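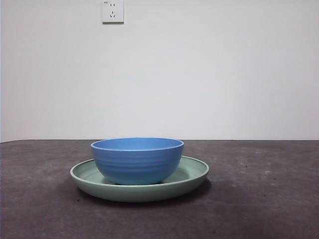

The blue bowl and the green plate

March 5, 2018
Filed under: Home diary, Small things
3 min read

Today I put the blue bowl on the green plate and left them together on the table for the whole afternoon. I wanted to see if I like them as a pair. In the shop I was sure. At home I am always less sure.

The plate I have owned since November. It comes from the Marchetti shop in Underow, from the low shelf where they keep the last pieces of a set. I bought it for bread, but it has a raised lip and the bread knife hits against it, so it became a plate for fruit, and then for keys. I was a little ashamed to see keys on it. The green is quiet, like dry sage, and it deserved better.

The bowl is new. I paid 33 for it, and this is more than I usually allow myself for one bowl. What I like most is the ridges which go around the outside. When I wash it I feel them under my thumb. The lady in the shop told me that it holds 500 milliliters, so it is enough for soup but also not too sad with only a small portion of rice inside.

Search this diary Enter a word Go

My worry was the colors. My mother never put blue with green, she said they fight. I looked from the chair and I looked from the door, and I don't think they fight. Both have no shine, maybe this is what helps. On the dark gray table they look calm. With the old yellow cloth it would be too much, so the cloth went to the drawer — I will not miss it.

The bowl did not stay in the middle of the plate. I put it more to the left, so on the right there is a place for a spoon or a piece of bread. I tried it the other way also and did not like it.

In the evening I made lentil soup from the Drasier packet, with one carrot more than it says. I ate slowly. The plate caught the drops and the table stayed clean.

Tomorrow I must find another dish for the keys. There is the small tin from Bromutier, but the lid is stuck again.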